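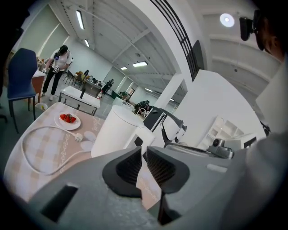 A reader in Clencombe wrote to me in February that eating at the table every night is a rule for people with too much time, and that her family does just fine on the couch. Fair enough! But I'm sticking with the table.

Ours is where the mail gets opened and the phones get charged, and for years we ate everywhere else. Then we moved to Weltville and started clearing it off at 5 -- early, I know, the kids come home starving -- and now I hear about the spelling test, the bus, the mean substitute (all of it, at length). Some nights it's toast and fruit. I still want everybody sitting down for it.

By the Weltville home page columnist
February
14 comments | 833 shares
Back to top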